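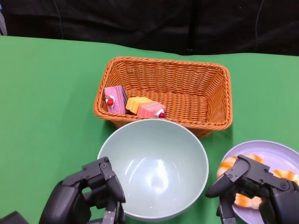
Anneliese Sauerland aprendió a tejer mimbre con 38 años, cuando cerró la imprenta donde trabajaba. Hoy lleva el taller Trodberg, en los bajos de una antigua panadería, y vende cestas para pan, para leña y para ropa.

«Empecé mal», cuenta. «Compré la vara ya cortada, la dejé en remojo una noche y se me partía toda. Tardé un invierno en entender que el mimbre con corteza necesita más de una semana en agua y el pelado bastante menos».

Su maestra fue Hanan Smadi, cestera jubilada, que le prestó las primeras herramientas: un punzón, una podadera y un hierro para apretar el tejido. «Hanan me hizo deshacer el mismo fondo muchas veces. Decía que, si el fondo baila, la cesta baila».

El año pasado salieron del taller 259 piezas. Las rectangulares le cuestan más que las redondas, porque las esquinas tienden a abrirse. «En una redonda la tensión se reparte sola. En una rectangular hay que parar en cada esquina y corregir».

Sobre los precios habla sin rodeos. Una cesta mediana le ocupa casi una jornada y hay clientes que la comparan con las importadas. «Yo no discuto. Les digo las horas y que decidan».

El cierre de los mercados la ha dejado sin su principal vía de venta. La feria de mayo, donde colocaba buena parte de lo tejido en invierno, está suspendida. Mientras tanto atiende encargos por teléfono y repara asas y bordes. «Reparar se paga poco, pero entra algo cada semana».

La materia prima viene de una parcela alquilada junto al río, con 2.000 plantas. La corta se hace en invierno, sin hoja, y las varas se clasifican por largo. «Eso es lo más pesado. Tejer viene después y se hace sentada».

Este otoño quiere volver a dar clases, en grupos pequeños, si se lo permiten.

Comentarios

Asuka E.: ¿Arregla también sillas de rejilla? Tengo dos con el asiento hundido.

Yogesh Dixit: Mi abuela dejaba las varas en el pilón del pueblo, con piedras encima. Buen artículo.

Marisa: Falta el teléfono del taller.

Últimas entradas

Guía para podar frutales viejos
El horno de leña de Flenell vuelve a encenderse
Cómo guardar lana sin polilla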